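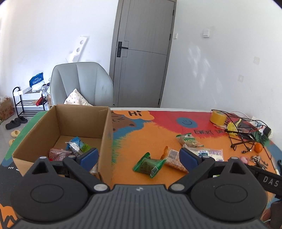 문의 제목: 치어 대회 참가 신청 인원이 자꾸 한 명 빠져요
상태: 처리 중 → 해결
작성자: 전수빈 (Plulis 치어리딩 주니어팀 코치)

안녕하세요, 또 저예요ㅠㅠ Istero 접수 시스템에서 4월 대회 주니어 부문 신청을 넣고 있는데요, 명단에는 선수가 다 들어가 있는데 마지막 확인 화면만 가면 플라이어 한 명이 사라져요. 처음엔 제가 체크를 빼먹은 줄 알고 세 번이나 다시 넣었거든요. 크롬이랑 엣지 둘 다 똑같고, 휴대폰으로 하면 아예 저장 버튼이 회색이에요. 접수번호는 3856입니다!

곽소율 (접수 지원)
코치님 안녕하세요! 빠지는 선수가 혹시 작년에 다른 팀으로 등록된 적 있을까요? 선수 프로필의 '소속 이력' 탭을 한번 봐 주세요.

전수빈
앗 네, 작년 가을까지 Cadus 체육관 소속이었어요. 들어가 보니까 종료일 칸이 비어 있네요. 근데 제가 날짜를 넣으려고 하면 '권한이 없습니다'라고 떠요. 이건 전 소속팀에서 해 줘야 하는 건가요? 그쪽 코치님이랑 연락은 되는데 요즘 시즌이라 답이 좀 느려요...

곽소율
원래는 전 소속팀에서 종료 처리를 하셔야 하는데, 이적 동의서가 있으면 저희가 대신 넣어 드릴 수 있어요. 보호자 서명 있는 걸로 PDF 첨부 부탁드려요. 용량은 200KB 아래로요.

전수빈
스캔하니까 1,360KB가 나와서 계속 튕겼어요ㅋㅋ 흑백으로 바꾸고 해상도를 100dpi로 낮췄더니 겨우 올라갔습니다. 글씨는 읽히는데 혹시 흐리면 말씀해 주세요, 원본은 사무실에 있어요.

곽소율
잘 보입니다. 종료일 입력했고 소속도 Plulis로 옮겨 두었어요. 로그아웃 후 다시 들어가서 확인해 주세요.

전수빈
오후 4시쯤 다시 해 봤는데 확인 화면에 다 나와요!! 제출까지 눌렀고 접수 완료 메일도 받았어요. 휴대폰 저장 버튼은 아직도 회색인데 일단 급한 건 아니라서요. 그건 따로 문의 올릴게요. 감사합니다!

곽소율
네, 휴대폰 건은 새 문의로 주시면 기종이랑 브라우저 버전도 같이 적어 주세요. 이 건은 해결로 닫겠습니다.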